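Negi desk paperwork set: README

Hi, and thanks for opening this before diving into the folders. Negi is my collection of pictures and notes on plain old desk paperwork: stacking sheets, squaring them up, leafing through, holding a pen, putting things down and picking them up again. I started it because I love stationery (a lot, sorry) and couldn't find much that showed paper handled the way people handle it at a table.

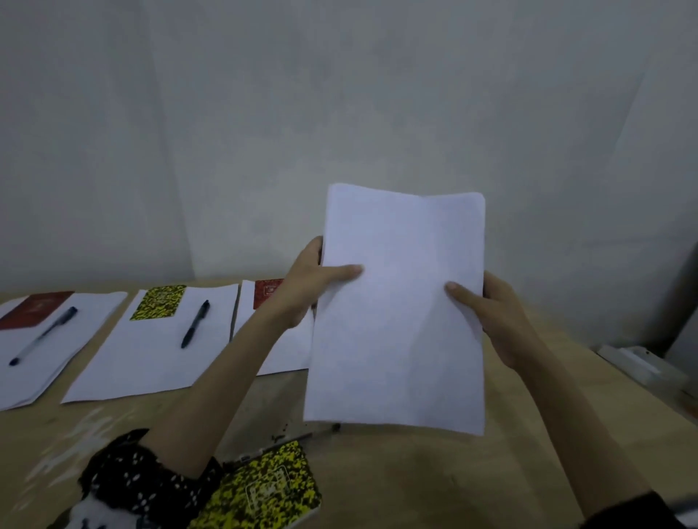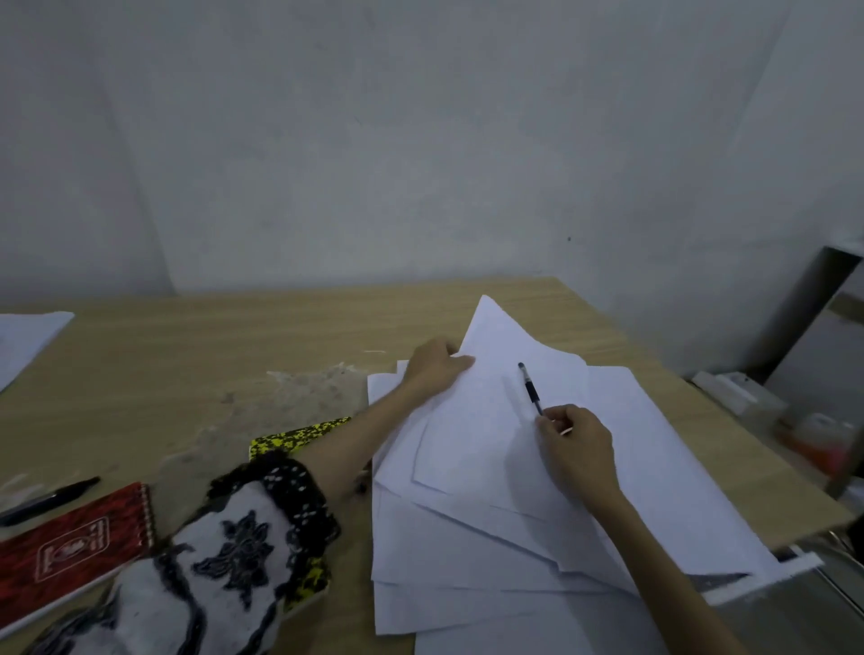
Paper handling at the light wooden table.

What's in it

There are 3,949 pictures in this release, sorted into 12 folders by what the hands are up to. "Stacks" is the biggest one and my favorite. It covers thick piles held upright, sheets being lifted or bent, and messy heaps with the edges going every which way. The other folders have names like "pens," "folding," "booklets," and "sorting," and I hope they explain themselves!

I wrote a short note for 3,253 of the pictures. The rest have a folder name and that's it for now. I work on the notes on Thursday evenings, so they grow in little bursts.

How I write the notes

Each note is a sentence or two in everyday words. I say "stack" when the sheets sit together as one block and "pile" when they've slid apart, which I know is my own private rule, but I've tried to stick with it all the way through. A pen is a "ballpoint" if I can tell and just a "pen" if I can't. Notebooks and booklets get separate words too: a booklet is the thin kind, passport-ish in size, and a notebook is anything you'd buy to write in. If a cover is patterned I mention the colors, so searching for "yellow and black" will get you the mottled notebook in the first picture up there.

I don't try to guess what any paper is for. Blank sheets are "blank on this side" and I leave it there.

Things to know before you use it

White paper on a pale table against a pale wall is hard on the eyes, and on contrast settings. If your viewer brightens things automatically, turn that off or you'll lose the creases and the soft shadows, and those are half the fun.

385 pictures are filed in two folders at once, mostly "stacks" plus "pens." Please drop the doubles if you're counting anything.

The word "fanned" is all over the early notes and I used it much too loosely. I'm swapping it out for "offset" as I go, so search for both.

Related bits

Harnero is the smaller sister set, with envelopes and folders in place of loose sheets. Same note style, same spelling. The word list I use for both is in the Meltent file at the top level, and it's plain text, so open it with whatever you like.

If you spot a wrong word in a note, send me the folder name and the picture number and I'll fix it in the next round.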